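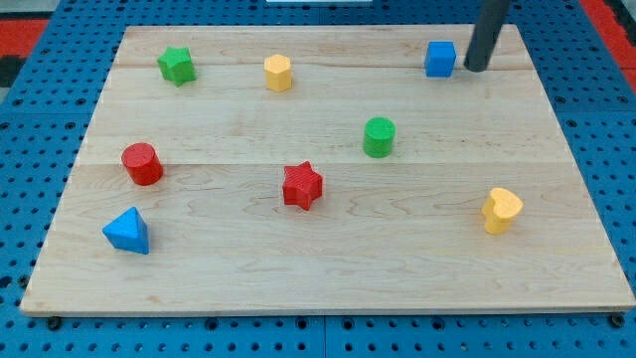

Tues. Shape blocks for the Jitolitz sorting set, round two. Picking up where I left off before lunch. Main question today is still the top faces, do we leave the texture on or sand it off. Stavros wants them smooth, I want grip, and Vasilis wants whichever one is quicker. Had a mixed handful out on the maple-looking board over the blue pegboard and the crosshatch on top of the red cylinder shows up fine at arms length, the texture on the green one too. Yellow hex has faint ribs up the sides. I don't mind them. Stavros does. Left the ribs for now, can always knock them back later.

Sanding trial: 5 blocks, 30 strokes each on the fine paper, wiped w/ damp rag. Corners went soft on the cubes right away. Stars worse, the points round over before the flat is even close to clean. So no hand sanding on stars, period. Cylinders OK if you keep them turning. If you stop turning you get a flat spot and can't get rid of it (ask me how I know, it's in the scrap tin).

Color. Red and green are good, leave alone. Yellow needs a second look in daylight, under the bench lamp everything yellow looks the same to me. Blue from the new Griton batch vs the old one, put them side by side by the window, couldn't tell which was which after I mixed them up. Calling that a pass.

Board. Seams on the planks are the thing to watch. Slid a cube across both, slow, with one finger, no catch that I could feel. Vasilis says he felt one near the far end. Tried again, still nothing. He has thinner fingers I guess. Will go over the joints with the card scraper anyway befor oiling. Two thin coats, not one fat one, last time the fat one stayed tacky all weekend and picked up lint.

Shape mix: argued about whether star and hex are too alike for the little ones when they're laid down flat. Stavros says no. I say try it with actual kids. Phan has a playgroup on the list for January, send them a loose set in a bag w/ no instructions and see what they sort by, color or shape. My bet is color.

Order stuff
- Keltovetti quote is for 300 blanks, min. order. Too many?? ask if they'll split it
- fine paper, nearly out
- clear oil, small can
- bags w/ drawstring, not the zip ones

Fit check on the tray cutouts: 34 mm hole is too snug for the cylinders once they have finish on. Raw ones drop in, finished ones need a push. Open it up a hair and re-cut the test peice, don't touch the real tray yet.

Stavros has the calipers. Want them back before the re-cut tomorrow morning.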